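Wenda Tabletop: Set-up Guide
Section 2: Placing the table and looking after the room around it

Read this before you carry anything in. Most of the complaints we get about the Wenda are complaints about floors and corners, and a better table would not have cured them.

2.1 Choosing the spot

1. Measure the room yourself. The plan that came with your flat is a sales drawing and should be treated as one.

2. Decide which side of the table you will walk along and leave it clear. The planner on our own website says 25 cm is enough. Try getting past with something in your hand and see if you agree. We would leave double that.

3. Put the base down first, foot flat, and press on each corner. If it rocks, turn it a little before reaching for felt pads. On parquet the fault is often one raised plank.

4. Lower the top on to the base. This takes 2 people, whatever the box says.

Note: Long planks laid in a herringbone pattern make a straight table look crooked. Line the top up with the wall and ignore the floor.

2.2 Air purifiers and other tall things

5. A tall purifier may stand at the end of the table if its vents are clear. Check its own manual for the gap. Makers differ on this, and Zulkifli Khoo, who tests our room layouts, has yet to find two that agree.

6. Be wary of claims about how large a room a purifier will clean. They tend to assume a shut door and very little furniture.

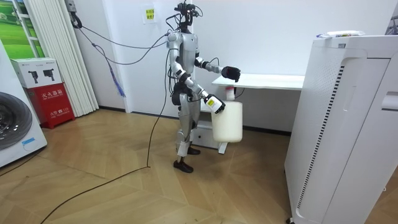

7. Keep cables off the walking side where you can. If one has to cross the floor, run it in a single line and don't put a rug over it. Stick-on cable covers are sold as harmless to varnish - we have peeled up enough of them to doubt it.

Caution: Never stand a table foot on a cable, even a thin one.

2.3 Carrying water

8. Use a jug with a proper built-in handle. Plastic is kinder to parquet than glass if you drop it.

9. Fill it to two thirds. A full jug saves one trip and may cost you a plank.

10. Don't park the jug on the floor while you see to something else. Put it on the tabletop, away from the edge.

Caution: Wipe up spills at once, along the planks. "Water-resistant" on a tin of floor finish is a hopeful word. Suryani Saragih in our repairs office asks that you send a photo of any swollen joint before you sand it. Sanding first makes it hard to tell what went wrong.

2.4 Cleaning the top

11. Use a damp cloth and a drop of washing-up liquid. Zerton sells a cream for white surfaces, and we could see no difference after using it.

12. Dry the edges last, then check the floor under them for drips.

For spare feet and fixings, see Section 3.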